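Print this page | E-mail this page

Consumer Business, Unit 4: Reading a Chain's Numbers
Handout to go with the lecture. Course tutor: Vanderleia Prado

We spent last week on menus and pricing. This week is about the figures that food and drink chains put out about themselves, and why I'd like you to stop copying them into essays as if they came down from a mountain.

Our case is Andrade, the sandwich and juice chain. It began with one counter in Burthorpe and now has 93 shops. The investor leaflet on the reading list says that each shop serves "432 guests a day". Nine essays out of ten will quote that in the first paragraph. Before you do, ask what a guest is.

1. What is being counted?

Andrade counts till receipts. A mother buying lunch for four is one guest. A man who buys a juice at eight and comes back for a sandwich at one is two. The leaflet doesn't say so; you have to go to the notes at the back, in the small type. I don't say the figure is false. I say it's a receipt count wearing a customer's hat.

2. An average of what?

The Stidport station shop opens from five in the morning and has a queue most of the day. The Burthorpe shop closes at three. Put both in the same average and you describe neither. When I asked for the middle shop in the list (the median, see Unit 2) I was sent the leaflet again.

Averages also hide shops that have closed. If the ten quietest branches shut, the average goes up and the chain may be selling less than before. Check the number of shops in both years. If only one year is given, write that down in your essay as a gap and don't guess.

3. Forecasts

The leaflet expects 145 shops "in the medium term". No end date, no cost, no word on leases. A forecast with no date can't be wrong, so it can't be much use either. Treat it as advertising until somebody signs for a building.

4. Loyalty schemes

Andrade's card is called Plilamus. Members spend more than non-members, and the chain says the card makes them spend more. Does it? People who already eat there every day are the ones who bother to sign up. You would need to see the same people before and after joining, and even then prices may have gone up in between - as they did in March. 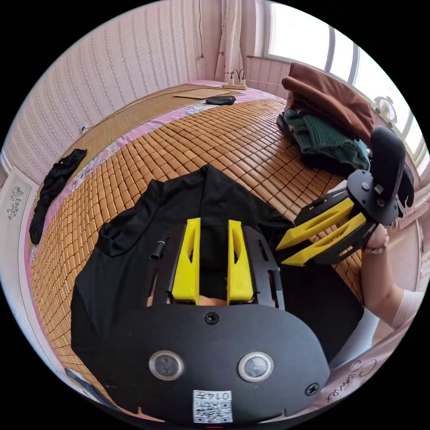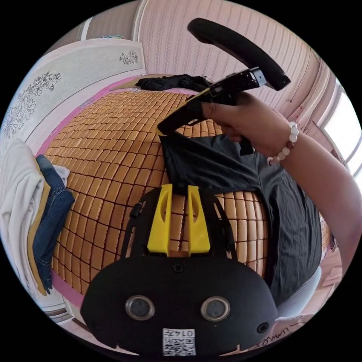
A free drink after ten stamps is also not free in the accounts. Somewhere there's a line for rewards owed but not yet claimed. Find it. If it grows faster than sales, the chain is either handing out more stamps per pound or members aren't coming back to use them, and these are very different stories.

For the seminar

Bring one claim from any café, bakery or takeaway chain. Write down who counted, what they counted and over what period. Two pages at most. I'm not interested in whether you like the coffee.

Those of you doing the longer essay should read section 2 again before choosing a chain. Small private firms publish very little, and "I couldn't find it" fills about a paragraph.

Comments (3)

Emerson Nogueira: I worked at the Stidport shop for a summer. We split big orders over several receipts when the till froze, so that count is even worse than you say.

V. Prado: Useful, thank you. Was it often, or just the once? Please don't put it in your essay without saying it's your own memory.

Emerson Nogueira: Most Saturdays I think, but I never kept a note of it.

Print this page | E-mail this page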